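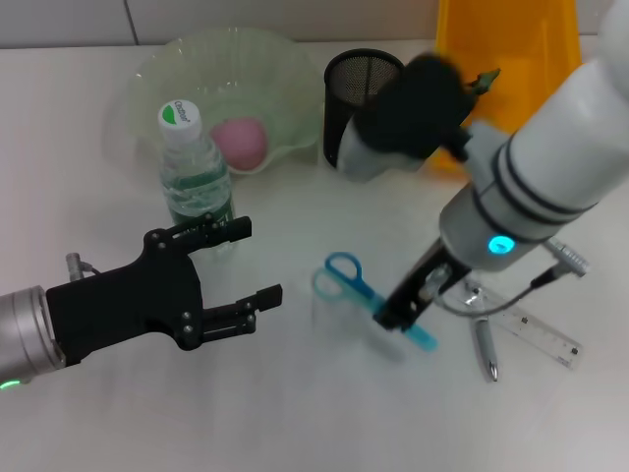
Glue bench, 5 Mar 2026

Shelf test of the starch paste, continued. For anyone joining the saga: in October I made up two jars for the book repair bench, one wheat, one rice, and announced that we would have an answer by the holidays. We have an answer now. It is "the fridge was set wrong."

Wheat paste, old jar: gone gray at the rim and smells like a gym bag. Discarded. Kazue says hers keeps for a week at most and that I was told this. I was told this.

Rice paste, old jar: looks fine, sticks to nothing. Also discarded, with more ceremony.

New batch, wheat only. One part starch to 4 parts water, soaked for 60 minutes, then cooked on the small burner with constant stirring. It goes milky, then lumpy, then you despair, then it turns glossy and pulls off the spoon in a sheet. I let it cool and pushed it through the horsehair strainer twice. The second pass is the one that matters and the one I always want to skip.

Peel strips

Used the offcuts from the Calell ledgers, cut to 40 mm wide, grain running the long way. Japanese tissue on one side, paste brushed out from the middle, blotters and a board on top. Younes wanted to add PVA strips for comparison. Fine, but he is labeling them himself, in pencil, after what happened with the felt tip.

First set pulled after lunch. Too early, they were still cool to the touch, and the tissue slid off like a sock. Second set stays under the weight until tomorrow and I have moved the key to the press so I can't get at it.

Skotgate job

Florante has the estimate back. They want all the spines done and the original labels kept, on a budget that would cover the labels. He is going to suggest we do the worst volumes properly and box the rest. I agree with him, which he asked me to put in writing.

To do
– order starch (Ainhoa has the supplier's number, not the one on the wall)
– wash the strainer before it sets – see last time
– fridge thermometer
– ask Faustine for the good bone folder back, again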